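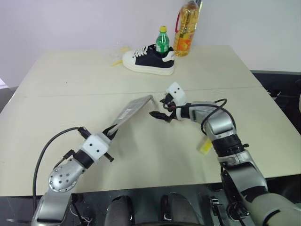

Handover offsets on the two-arm build

December 13, 2023

The left-to-right handover has been the weak part of this build since August, when Aatos Pelkonen and I bolted both arms to the same torso and found that they disagreed about where the middle of the table was. Each arm was accurate enough by itself. Together they were out by several millimetres, and the error grew with reach.

I first blamed the wrist mounts, which are printed and have been through 16 revisions. Reprinting them changed nothing I could measure. The fault was in the shoulder zero: I had set both arms against a wooden jig, and the jig had a slight twist. I now zero each arm against a steel block and store the offset per joint in the config file.

Flat, thin items are still the awkward case. The left gripper holds the item by one end, tilted up so that the right has a clear edge to go for. The right comes in open, stops short, waits 320 ms for the left arm to settle, then closes. Without the pause the fingers tend to catch the face of the item and push it round in the other grip.

The release is timed from motor current. The left gripper lets go once the right has held above its threshold for five readings in a row. A fixed delay was simpler and worked badly with anything slippery.

Cable routing is unchanged. The loops at the wrists are longer than I would like, but the shorter set I tried pulled on the connectors when the forearm rolled past 90 degrees. Aurel Roman suggested a spring clip at the elbow, and I have printed two but not fitted them.

The log stands at 889 handover attempts, all versions of the code mixed together, so I won't quote a success rate from it. I have started a clean log for the new offsets and will post the figures with the config file once it has enough in it to be worth reading.

Next job is the left wrist bearing, which has some play in it.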